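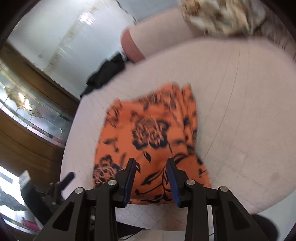 月に一度に戻されると、押し入れがすぐいっぱいになる。関口あすかさんは、プラネットコム町が示した古布回収の見直し案についてそう話した。引っ越しや衣替えの時期には一か月待つのがつらく、結局は燃えるごみに出してしまう人が増えるのではないか、という。

町は、いま毎週土曜日に行っている古布と古着の拠点回収を、4月から月1回に改める案をまとめ、町内の各戸に知らせる文書の配布を始めた。対象は衣類、シーツ、カーテン、端切れなどで、旧駅前の駐車場と、ベドヤ地区の集会所横の2か所で受け付けている。見直し後は受付場所を駅前に一本化し、時間は午前9時から正午までとする。

見直しの理由として町が挙げているのは、運搬費の値上がりと、持ち込まれる布の質の低下である。昨年度に集まった古布は2,798袋だった。このうち、ぬれたもの、油やペンキの付いたもの、綿の入った布団などが混じって袋ごと焼却に回ったものがあり、町の窓口によると、その割合は2割に上った。布は一度湿ると同じ袋の中のものにもかびが移るため、選別の段階で外すことになる。

回収した布の選別は、隣の市に工場を持つクラステントが引き受けている。着られる衣類は中古衣料として輸出され、綿の多いものは機械の油をふくウエスに裁断される。残りはほぐして、自動車の内装材やフェルトの原料になる。同社のグリゴリス・デリジャニスさんは、柄や色は問わないが、素材の表示が切り取られている布は仕分けに時間がかかると説明する。ファスナーやボタンは付けたまま出してよい。裁断の前に外す作業があり、家庭で無理に外すと生地が破れて、中古衣料として使えなくなるものが出る。

ベドヤ地区では、受付場所がなくなることへの反対が強い。地区から駅前まではバスで20分かかり、土曜日の午前は便が2時間に1本しかない。先週、集会所で開かれた説明の場では、車を運転しない世帯への戸別回収を求める意見が相次いだ。トア・ヴィさんは、袋を抱えてバスに乗るのは無理だと述べ、せめて春と秋だけでも集会所横を開けてほしいと求めた。町側は、戸別回収は費用の面で難しいとしながらも、季節を限った受付については持ち帰って検討すると答えた。

一方で、回数を減らすことに賛成する声もあった。集会所の近くに住むマリソル・ムニョスさんは、受付日以外に袋が置かれ、雨で道にまで布が広がったことが何度かあると指摘した。月1回にして日にちをはっきりさせたほうが、かえって守られるのではないかという意見である。これに対しては、回数が減れば置き去りはむしろ増える、との反論も出た。

町内では、布を回収に出す前に使い道を探す動きも広がっている。商店街の手芸用品店ホラーは昨年の秋から、店の奥の棚を端切れの交換場所として開放した。手のひらより大きく、洗ってあるものなら誰でも置いてよく、持ち帰りも無料である。よく動くのは木綿のプリント地と裏地で、厚手のカーテン地は残りやすい。店では売れ残った型紙も一緒に並べている。

店を切り盛りするアズラン・パティナサラニーさんによると、棚を始めてから裁縫道具を買いに来る若い客が増えた。袋物や座布団のカバーに仕立て直す人が多く、夏には浴衣地を日よけに縫い直したいという相談もあった。ただ、置ける量には限りがある。回収が月1回になった場合に店へ布が集中するようだと、受け取りを断る日も出てくると話している。

見直し案では、分別の案内も改める。これまで「布類」とだけ書かれていた早見表に、出せるものと出せないものを絵で示す欄を設ける。出せないものは、ぬれた布、ペットに使った布、布団と枕、電気毛布、雨がっぱなどゴムや樹脂を引いた布、じゅうたんである。靴とかばんは、これまでどおり対象に含まない。下着と靴下は洗濯済みであれば出せる。透明か半透明の袋に入れ、口をしっかり結ぶ。雨の日は受付を行わず、翌週の土曜日に延ばす。

袋の大きさは45リットルまでで、1世帯が一度に出せる上限は現在の5袋から8袋に引き上げる。回数が減る分を補うための措置だが、8袋をまとめて運べる家庭は限られるとして、説明の場では疑問の声が出た。事業所から出る制服や作業着は対象外で、各事業所が業者と契約して処分する。

町は案に対する意見を今月20日まで受け付けている。書式は自由で、住所と氏名を書き、役場1階の環境係の窓口に持参するか、郵送する。ベドヤ地区の集会所にも投函箱を置いた。寄せられた意見と町の回答は、3月の広報に載せる予定。現在の回収は、3月末まで両方の受付場所で毎週続く。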